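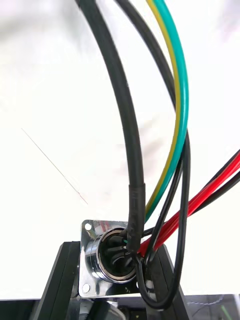 Cevine (flying site)

Last updated 23rd September – Reading time: 2 min

Cevine is a mountain flying site used for paragliding and, in smaller numbers, for hang gliding. It lies above the village of Laryea, on the south side of the Getow ridge. The site has two takeoffs and one official landing field.

Location and access

The upper takeoff is a grass slope at 1937 meters. It can be reached by the chairlift from Laryea and then a walk of 23 minutes on a marked path. The lower takeoff is beside the middle station of the lift and is mostly used by schools. The landing field is at the edge of the village, between the river and the road to Vokgate. Crops are grown on the neighboring fields, and landing there is not permitted before the harvest.

Flying conditions

The season starts in June, when the last snow has left the upper slope. Thermals are usually strong from late morning. In the afternoon a valley wind comes from the direction of Vokgate and makes the landing turbulent – beginners are advised to be on the ground before it arrives. With north wind the site is closed, and a red flag is raised at the lift station.

The most common cross-country route follows the ridge to the Getow pass and returns on the same side of the valley. Pilots must keep a distance of 200 meters from the cliffs in the nesting period of the birds of prey.

Rules

Visiting pilots need a valid license and insurance. A day card is sold at the lift. Tandem flights have priority at the lower takeoff, where only 4 gliders can be laid out at the same time.

This site uses cookies. By continuing to read, you accept our cookie policy.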